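**Minutes, residents' meeting, Stulteven House**
2020-11-20, common room, ground floor

Present: 19 households, and one representative of the managing firm Awasthi. The minutes of the meeting in May were read and approved with one correction: the bicycle room is on the north side.

**1. Heating costs**

Awasthi presented the bill for the last season. The total is 1,748 higher than the year before. Several residents asked why the stairwell radiators stay on at night. The representative will ask Steltine, who service the boiler, if a timer can be fitted. The answer should come in writing.

**2. Kitchens**

The offer from Mosness for cleaning the kitchen air ducts was discussed. The price is 225 per apartment, or 224 if everybody takes part — the meeting found this discount rather small. Awasthi will ask for a better one. 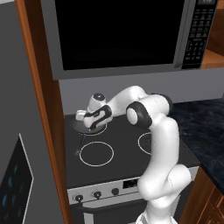 It was also asked who pays when a duct is found to be damaged. Under the present rules the house pays for the shaft and the resident pays for everything inside the apartment. Two households did not agree with this and wish to have it noted.

**3. Noise**

Drilling is allowed until six in the evening. The proposal to change this to seven was voted on and did not pass: five for, eleven against, three without vote.

**4. Other matters**

The lamp by the mailboxes is again out of order. Old paint cans must be removed from the cellar passage before the end of the month.

The next meeting will be announced on the board by the elevator.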